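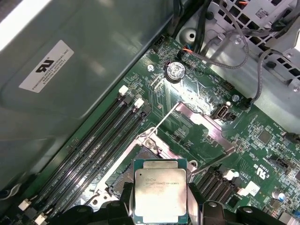 What happens to the computers that members hand in at the Skallenwood branch? Each one is checked, wiped of all personal files, repaired where parts allow, and passed on to a household or a community group on the waiting list.

The Skallenwood Library Network opened its computer reuse service to all branches in January. During the last program year the service accepted 2208 machines from residents, schools and local employers. Of these, 1165 were returned to use. The remainder were taken apart for spares or sent to the county recycling contractor, Nirkano, under the agreement renewed last spring.

Members have asked which equipment is most needed. Laptops with a working battery are in greatest demand, followed by desktop computers that can run a current operating system. Office workstations are also welcome, as their processors and memory are often suitable for the machines used in our study rooms. Printers, tube monitors and loose batteries cannot be accepted at any branch and should be taken to the county collection point on Domínguez Street.

Donors are asked to sign out of all accounts before bringing a machine in. Passwords should be removed from the start-up screen. Power cords should be taped to the machine they belong to. A receipt is issued at the desk, and a certificate confirming that the drive has been erased will be mailed on request – please allow three weeks.

The waiting list currently holds 247 names. Priority is given to households with school-age children, to adults enrolled in a training course, and to residents who have been referred by a social service agency. Applications may be made in person or by mail. Applicants do not need to own a library card, but proof of address within the county is required.

Judit Vida, who has managed the service from its start as a single workbench at the Skekent branch, will move to the post of Deputy Director for Public Programs. Her duties will pass to Amos Mbeki, formerly of the adult learning department. Mr. Mbeki may be reached through the main switchboard during opening hours.

Drop-off is now available at 9 branches. The Skekent branch will not accept equipment while its loading entrance is being repaved, and donors in that area are directed to Skallenwood Central until further notice. Desks receive equipment from 10 a.m. to 4 p.m. Organizations wishing to donate more than five machines should call ahead so that a collection can be arranged.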